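## 第五章 桌布的铺设与日常养护

感谢您把 Skasa 拼布桌布带回家!这一章稍微长一点,不过请您泡杯茶慢慢看,头一回铺好了,往后就省心多了。本章适用于 2020 年 3 月以后出厂的 Jonden 系列,圆桌款请翻到第 13 页。

### 5.1 第一次铺设

1. 拆开包装后,先把桌布抖一抖,搭在椅背上晾一晚。折痕重的地方,可以从反面用中温熨斗轻轻压过去,别来回拖,拼缝容易被扯歪。
2. 擦净桌面,等它干透。木桌建议加一层 Negi 防滑衬垫,衬垫四边比桌面各缩进 5 厘米。
3. 找到反面的小布标,布标朝向您平时坐的那一侧。两个人对着拉最省力,一个人铺也没关系,先对齐一条长边,再慢慢往前放。
4. 从中间向四周抹平,手掌放松一些,遇到鼓包就往最近的布边赶。长边为 1460 毫米的那一款,两端垂下来的长度应当一样。
5. 铺好以后摆上您喜欢的东西,花瓶也好,水果也好。拼布本身颜色就热闹,橙子这样单一的暖色放上去特别好看,我们的设计师 Tyra Sæther 家里一到 10 月就是这么摆的。
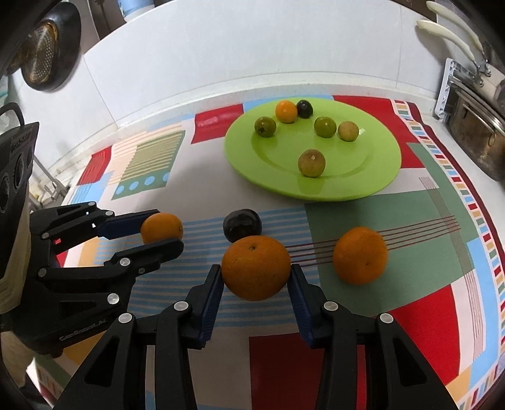 6. 过一两天再看看四个角。新布会稍稍松一点,重新拉平一次即可。

> **注意:** 热锅、热壶请务必垫上隔热垫。绗缝夹层受热后会变硬,这种变化是没法恢复的。

### 5.2 果汁和油渍

柑橘类的汁水刚滴上去时几乎看不出来,放久了却会泛黄,所以哪怕只溅了一小滴,也请顺手处理一下:

- 用干布吸,不要擦;
- 再用拧干的湿布从外圈往里按;
- 油渍可撒少许玉米淀粉,静置后轻轻刷掉。

> **小心:** 请勿使用含氯漂白剂,深色布块会掉色,并染到旁边的浅色布块上。

### 5.3 洗涤与收纳

翻面装进洗衣袋,冷水轻柔洗,平铺阴干。拼布由多种面料缝成,前两次请单独洗。收纳时卷起来比折叠好,卷筒可以用随附的 Pledeck 纸芯,存放在干燥避光的柜子里。换季时拿出来透透气,换个方向再卷回去。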